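Arbeitsplatz und Wertstoffe, Handout zu Sitzung 8
Zuletzt aktualisiert: 4.2.19

Wiederholung vom letzten Mal: Ein Behälter ohne Beschriftung ist ein Restmüllbehälter. Das gilt auch dann, wenn er teuer war, und besonders, wenn er neben der Kaffeemaschine steht.

1. Beschriftung
Ein Wort, Großbuchstaben, schwarz auf weiß. Wer »Leichtverpackungen aus Kunststoff und Verbundstoffen (siehe Aushang)« auf ein Schild druckt, bekommt Bananenschalen. Im Barville-Versuch aus dem Oktober hing über jedem Behälter eine laminierte Tafel mit 17 Zeilen Text. Gelesen wurde sie vermutlich von der Person, die sie laminiert hat. Das Schild gehört an den Rand des Behälters, denn an die Wand schaut beim Wegwerfen kaum jemand.

2. Behälter
Stoffbezogene Boxen sehen freundlich aus und verzeihen keinen Joghurt. Für Flaschen reichen sie, sofern diese leer sind. »Leer« ist in der Büropraxis ein dehnbarer Begriff: Bei der Stichprobe im Haus Husar enthielten 13 Flaschen noch Flüssigkeit, die ihre Besitzer als »fast nichts« einstuften. Bitte für die Übung das Merkblatt von Fletari mitbringen, Abschnitt Restentleerung. Es ist langweilig, aber kurz.

3. Grenzfälle
a) Farbig getönte, durchsichtige Flaschen: gehören zum Kunststoff. Die Farbe ist im Büro kein Sortierkriterium, auch wenn sich darüber nahezu 17 Minuten diskutieren lässt.
b) Deckel: dürfen draufbleiben. Wer sie getrennt sammeln möchte, eröffnet bitte einen eigenen Verein.
c) Glänzendes, Zerknülltes: erst prüfen, dann werfen. Springt es nach dem Zusammendrücken wieder auf, ist es wahrscheinlich beschichteter Kunststoff. Bleibt es zerknüllt, eher Alufolie.
d) Getränkedosen auf dem Schreibtisch: gelten bis zum Feierabend als Getränk, danach als Metall.

4. Aufgabe bis zur nächsten Sitzung
Eine Sammelstelle im eigenen Umfeld aufsuchen und notieren: Was steht drauf, was liegt drin, passt beides zusammen? Höchstens 2 Seiten. Die Vorlage von Motivora darf benutzt werden, ihre Smileys bitte löschen.
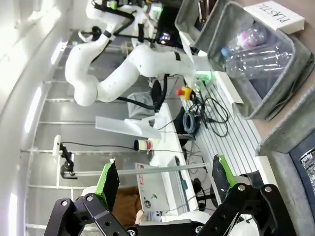
Rubrik: Sammeln und Trennen

Auf dem Schild am grauen Behälter steht »PLASTIC«, darin liegen zwei durchsichtige Kunststoffflaschen, eine mit rosa Stich. Aufschrift und Inhalt passen also zusammen. Für das zerknüllte, glänzende Material im dunklen Behälter gilt 3c; Vorschläge bitte schriftlich.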